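The Pavorent Notice

The Office of Water Quality at Brustside wishes to inform residents that the lake has submitted a complaint.

It was received at the intake desk in December, shortly before closing, in the customary form: a line of foam along the sill of the front door, spaced as typing is spaced. The clerk on duty transcribed it, stamped both copies and sent one upstairs. Under the rules adopted after the flooding at Escobar, any body of water larger than two acres may petition the Office, provided that it does so in writing.

The lake, known on all county maps as the Pavorent, stated that it had been warm for 30 years. It stated that the mills at Sketotwood had returned its water each evening in a condition it did not recognize. It stated that the perch had asked to leave, and that it had let them go by the north channel, at night, so as not to alarm the fishing clubs. It requested a hearing.

A hearing was granted. Four inspectors were assigned.
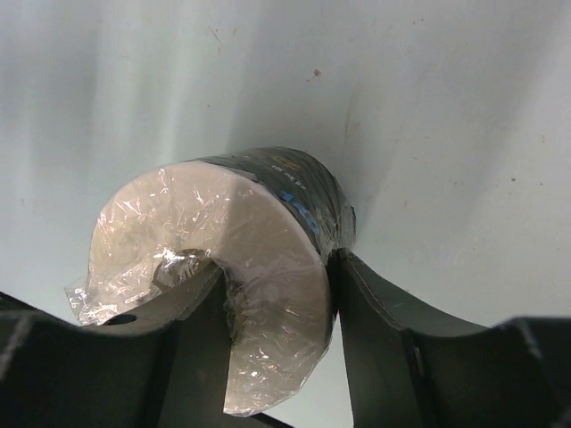 A roll in clear wrap with a black band.

The inspectors reached the shore at dusk and set out the folding table. The lake was late. Procedure allows a petitioner one hour, and the senior inspector read the opening statement to the reeds so that the record would show it had been read. Shortly before the hour ended, the water came up the boat ramp – quietly, the minutes say – and stopped at the legs of the table.

Questions were put in the usual order. Asked whether it could name the party responsible, the lake moved a small amount of silt from left to right. Asked what remedy it sought, it grew very still, and the inspectors were able to see down through it for roughly two yards, to a bottom that none of them had seen before. There were shells there, and the ribs of a rowboat, and long grass leaning toward the mills.

The inspector for Sketotwood asked that this be struck as not responsive. The request was denied.

The Office has not reached a finding. Until it does, residents are asked to keep their voices low along the eastern shore after dark, and to report any foam that appears to be legible. Copies of the complaint may be read at the front desk. They must be handled with dry hands, and they are to be returned to the tray, where the ink has continued to rise and fall.

Contact the editors | © All rights reserved | Back to top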